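Home | Makers | Repairs | Events | Contact

3 min read

Marlene Kleinschmidt sews draught stoppers, cushion rolls and padded covers in a back room in Wasascombe. She started in January with one order from a neighbour and has now made 376 pieces, most of them sold through the shop at Allell.

"People think the sewing is the work," she says. "It's the marking out. If your line is off at the start, the tube twists, and it won't lie along a door."

She draws straight on to a pale ruled board and seldom cleans it. Old lines stay where they are until they get in the way. 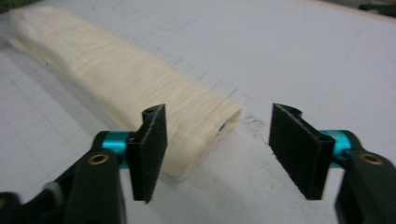 Fabric is the other thing she is fussy about. She likes a soft off-white with a crinkle to it, and buys the end of the roll when she can.

"I don't iron it. You'd only press the life out of it."

Turning a tube right side out used to take her about 20 minutes. She now pins a cord inside before sewing the seam and pulls it through. Filling comes last — buckwheat husk for doors, wool for cushions — and the open end is closed by hand.

She has no plans to move to a bigger place, though Florkerden has been suggested. "The light is good here and I know where everything is."

Comments (3)

Pat_R: Bought one for the back door. Still straight after a winter.

Owen: Does she take orders for odd lengths? Ours is a very wide door.

Jill T: Owen, yes, ask at Allell. Mine took three weeks.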